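Grokberg Revestimientos Técnicos
Inicio | Empresa | Servicios | Documentación | Contacto

Quiénes somos

Grokberg es una empresa dedicada al suministro y la colocación de revestimientos cerámicos y encimeras para cocinas, baños, lavanderías y locales de restauración. Trabajamos para promotoras, estudios de arquitectura, empresas de reforma y particulares. El ámbito de actuación cubre obra nueva y rehabilitación, con equipos propios de medición, corte y colocación.

La actividad comenzó como taller de corte de piedra. La sección de cerámica se incorporó después, cuando los encargos de encimera empezaron a llegar acompañados de la solicitud de alicatar el paño posterior. Hoy ambas secciones comparten nave, almacén y oficina técnica, y la mayor parte de los pedidos combina las dos.

Instalaciones

El taller ocupa una superficie de 800 m² distribuida en zona de recepción de tablas, corte por vía húmeda, pulido de cantos, control dimensional y expedición. El almacén de cerámica está separado del área de corte por un cerramiento completo. Los adhesivos y morteros de rejuntado se conservan en un cuarto independiente, sobre palés, y se despachan por orden de fecha de fabricación.

El agua del proceso de corte se decanta y se reutiliza en circuito cerrado. Los lodos se retiran mediante gestor autorizado. Los recortes de piedra de tamaño aprovechable se clasifican por espesor y se ofrecen para umbrales, repisas y piezas de remate.

Líneas de trabajo

Pivwood. Programa de repisas y baldas de madera para combinar con paños alicatados. Incluye el replanteo de los anclajes antes de la colocación de las piezas, de forma que las perforaciones queden previstas en el despiece. Las baldas se entregan con los cantos terminados y protegidas con film hasta la entrega de la obra.

Nasution. Sistema interno de despiece. Parte de la medición en obra y genera el plano de colocación, la relación de piezas enteras y cortadas y el número de cajas por estancia. El plano se remite al cliente para su aprobación antes de abrir el pedido al fabricante.

Zineck. Servicio de mantenimiento posterior: renovación de juntas, sellados perimetrales, reposición de piezas dañadas y pulido local de encimeras. Se presta tanto sobre trabajos propios como sobre instalaciones de terceros, previa visita de diagnóstico.

Criterios de ejecución

El soporte se comprueba con regla antes de iniciar cualquier trabajo. Si la planeidad no es suficiente para el formato elegido, se regulariza con mortero y se respeta el tiempo de secado indicado por el fabricante. No se corrigen desplomes con espesor de adhesivo.

En formatos grandes se aplica doble encolado. La junta mínima se fija en el plano de despiece y no se modifica en obra sin aviso a la oficina técnica. El color del mortero de rejuntado se elige sobre muestra seca, colocada junto a la pieza definitiva y con la iluminación real de la estancia. La junta gris fina sobre azulejo blanco es la combinación que más se solicita en cocinas; hace visible la retícula y exige una alineación estricta entre hiladas.

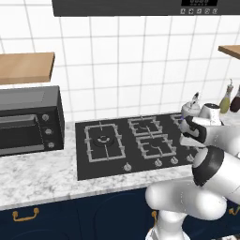
Encimeras y huecos de encastre

Los huecos para placa de cocción y fregadero se cortan en taller a partir de la plantilla del fabricante del aparato. El cliente debe facilitar el modelo exacto antes de la medición definitiva. Un cambio de modelo posterior al corte se presupuesta aparte y puede requerir una tabla nueva.

Las esquinas interiores de los huecos se ejecutan con radio para limitar la concentración de tensiones. En los puntos donde la banda de material entre hueco y canto es estrecha se coloca un refuerzo inferior. El encuentro entre encimera y alicatado se resuelve con sellado elástico, nunca con mortero rígido.

En los mármoles con veta se presenta al cliente la tabla completa y se marca sobre ella la posición de cada pieza. Las variaciones de tono y dibujo son propias del material natural y no se consideran defecto. Todas las piezas de mármol salen del taller con tratamiento hidrofugante; la ficha de entrega indica cuándo conviene repetirlo y qué productos de limpieza deben evitarse, en particular los ácidos y los desincrustantes.

Proceso de encargo

1. Solicitud inicial con plano o croquis acotado. La oficina técnica responde con un presupuesto orientativo por partidas.
2. Visita de medición. Se realiza con los muebles bajos instalados y nivelados. Las tomas de agua, gas y electricidad deben estar en su posición definitiva.
3. Plano de despiece y aprobación por escrito.
4. Corte y preparación en taller.
5. Colocación de la encimera.
6. Alicatado del paño, rejuntado y limpieza.
7. Sellados y entrega de la documentación.

La conexión de aparatos de gas no forma parte de nuestros servicios y corresponde a un instalador habilitado. La desconexión previa, en reformas, también queda a cargo del cliente.

Control de calidad

Cada encargo tiene un expediente único con las mediciones, el plano aprobado, los lotes de cerámica y adhesivo empleados y el acta de entrega. En el último ejercicio cerrado se entregaron 139 cocinas completas. El 98 % de los expedientes se cerró sin segunda visita de corrección; el resto correspondió en su mayoría a retoques de sellado y a piezas con desconchones detectados tras la limpieza final.

Las incidencias se registran con su causa y se revisan en la reunión técnica de enero, de la que salen las modificaciones del manual de colocación. La última revisión amplió el apartado de juntas perimetrales en encuentros con carpintería.

Material de reposición

Por cada obra se entrega al cliente una reserva de piezas del mismo lote, etiquetada con el tono y el calibre. Recomendamos conservarla en posición vertical y en lugar seco. Grokberg guarda además una muestra de referencia de cada mortero de rejuntado, identificada con el número de expediente.

Presupuestos y condiciones

Los presupuestos tienen una validez de 90 días. El precio incluye medición, corte, transporte, colocación y retirada de restos propios. No incluye demoliciones, modificación de instalaciones ni medios de elevación exteriores, que se valoran por separado si el acceso los requiere.

Los plazos se comunican tras la aprobación del plano y dependen de la disponibilidad del material en fábrica. Las tablas reservadas en almacén se mantienen a nombre del cliente durante la vigencia del presupuesto.

Atención técnica

La oficina técnica atiende consultas de 8:00 a 14:00. Para avisos del servicio Zineck es necesario indicar el número de expediente o, en instalaciones de terceros, adjuntar medidas y tipo de material. Las fichas de mantenimiento y el manual de colocación pueden descargarse en la sección Documentación.

Aviso legal | Política de privacidad | Condiciones de venta | Mapa del sitio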